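Taking a tiny game to a convention booth – is it worth it for a solo dev?
Posted in Indie Games > Marketing and Events

vodier_dev
Hi all! I'm making a little puzzle platformer called Toren, mostly by myself (a friend does the music when her job lets her), and I've been offered a shared table at a regional game expo in January. The fee is 496 dollars for the weekend, and that's just the table and one power outlet. The monitor, travel and food would all be on me.

My demo runs 22 minutes if you know what you're doing. My brother needed a lot longer and he got stuck in the well room, which I still think is fair, but okay. The store page is up and I have a short trailer, but wishlists have been really slow.

So I guess I'm asking two things. Should I go at all with a game this small, and if I do, should I cut the demo down? I keep going back and forth on it. Part of me wants to watch strangers play it, and part of me thinks I should put that money into a better trailer and stay home in my pajamas.
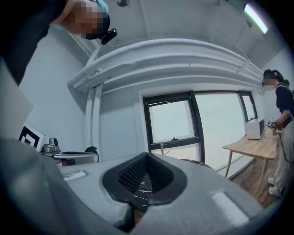 Gazi
Go, but cut the demo first. Please cut the demo! I took my game Huleo to a show that size and brought the whole first chapter because I was proud of it. Big mistake. One kid sat down and played the entire thing while his dad read his phone, and I watched a line form and then wander off to the card game next to us.

For the second day I made a version that started right at the first good puzzle and ended 4 rooms later on a cliffhanger, and it went so much better. People played it, laughed, asked when it was coming out and moved along. I'd put your well room in there if it's the one people talk about, just add a hint after they've been stuck a while.

Other stuff I wish I'd done:

Put in a reset that kicks back to the title screen when no one touches the controller. I was walking around the table to restart it by hand all day long.

Bring a second controller and a long cable. Mine died before lunch.

Turn the music up higher than feels polite – those halls are loud – or bring headphones and wipes. I went with headphones, and your friend who does the music will thank you.

Have a QR code big enough to scan from a step or two back. I had mine on a business card and people had to pick it up, hold it flat, find the light, the whole routine.

As for wishlists, I got 19 from the weekend that I could trace. That's terrible if you only look at the money. But I also fixed a jump that every single person missed, and I never would have spotted it at home.

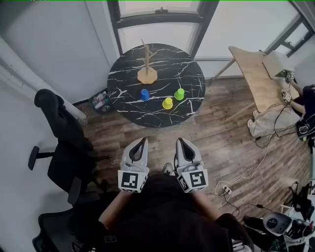

More answers

Aigars Žukauskas
I'll take the other side a little. If 496 is money you'd miss, don't do it. I'd look for a free playtest night first. Lots of cities have one at a library or a bar, and you can watch people get stuck there just as well for the price of a soda.

Then if you still want the expo, email the organizers and ask whether you can have one day instead of the full weekend. I did that once and they said yes right away, they had somebody else who wanted only the other day. Ask what's included too. Chairs were extra at mine and I found that out when I got there.

And don't stand right behind the player. I do this every time and I can't stop myself from saying "try the left side." Sit off to one side, keep a notebook, and write down where they die.

tinpot
depends on the game. post the trailer?

vodier_dev
Thank you both, this helps a ton! I wrote to them about doing a single day and I'm waiting to hear back. In the meantime I started on the short version – it opens in the well room now, with a hint, and my brother says he feels vindicated. Trailer is on my profile, tinpot, be gentle, the middle part is getting redone.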